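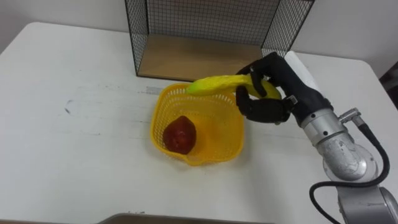

Basket catches on the shelf board when the arm puts it away

Posted by vomine_bench, 28th April

I am building a pick-and-place routine in a shared workshop in Gralarbridge. The robot puts an apple and a banana (toy ones) into a yellow perforated basket on the desk, then the basket goes into the bottom level of a wire mesh shelf unit. The fruit part is fine. The basket part fails 4 times in 30.

The shelf unit has a wooden board as its floor and the board sits straight on the desk. At the start of a run the basket is directly in front of it, with the handle at the back already touching the front edge of the board. On a bad run the back of the basket hits the board and the whole unit gets pushed towards the wall. Arm control is the Sqalli package, February release, default speed. Shelf position is typed in by hand. Start layout:
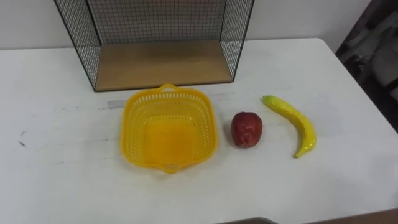 Replies

Gralar_43

Your start position leaves no room. The basket has to go up before it goes back, and if the lift and the forward move are blended the handle will meet the edge of the board. Split them:

1. Grip and lift straight up until the base clears the board. Stop.
2. Move back at constant height.
3. Lower only when the front lip is past the board edge.

Start the basket 43 mm further forward as well. I run the same sort of shelf and the end position I aim for is central on the board, like this:

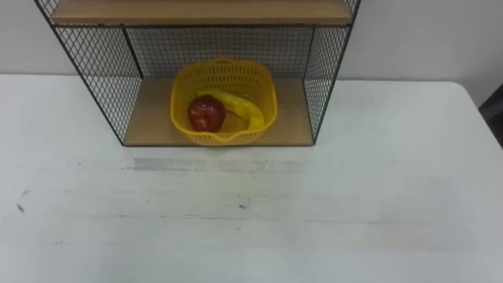 Basket on the lower board, both fruits inside.

Check the blend radius setting too. If it is larger than your lift height, step 1 never fully happens.

tinshed

try a heavier shelf

vavance_user

Agree with splitting the moves, but I would look at the hand as well. The opening is low, there is another board above it, and the hand has to go in with the load. If you raise the lift height, check what is left above the knuckles before you run it at speed. Do the first passes slowly and watch from the side, as the head view is poor for judging height at the board edge.
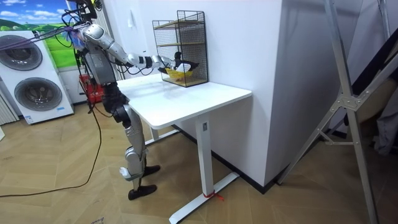 Fixing the shelf

Clamp the base board to the desk. If the unit has moved once, your typed-in position is wrong for every run after it, and some of your 4 failures may be that and nothing else. Mark the corners in pencil and measure again after each bad run. Mine was set at 416 mm from the desk edge and had crept back before I checked it.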